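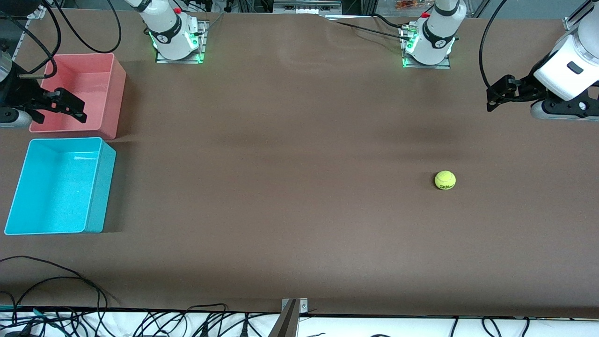
dandine_gt
Can we settle the cable rule before the August intake? Current draft of our bench rules says no loose cable on or over the work surface, period. On a two-arm bin sorting bench I think that's too strict. Look at the run behind the bases, sitting a little above the brown paper — I'd leave that alone. The black tangle across the front edge I'd fail, no argument.

kmengal
Disagree on the back run. Any cable an elbow can reach gets tied down. We had a wrist loop snag at Samex and it cost us 18 hours of re-zeroing. Slack at the wrist is fine, you need it, but write down how much. Ours is 80 mm and people do check.

Horacio R
80 mm is way too tight for a big wrist! You'll be replacing connectors every month. I go by full rotation plus a hand's width.

kmengal
"A hand's width" is not a rule, Horacio. Whose hand?

danica_g
While we're at it, can we add paper to the list? Brown paper is great for contrast but it wrinkles, and ours creeps after 300 cycles or so of dragging stuff around. I'd want it retaped every shift. Also where you stand to hit the red button — mine is on top of the base and I have to lean over the table to get it. Hate that.

dandine_gt
OK Danica, yes to both. I'll put a second stop at the front in the draft. Khurram, I'll give you the tie-downs if you'll let the wrist number be per arm model.

kmengal
Per model works. Front edge still fails though.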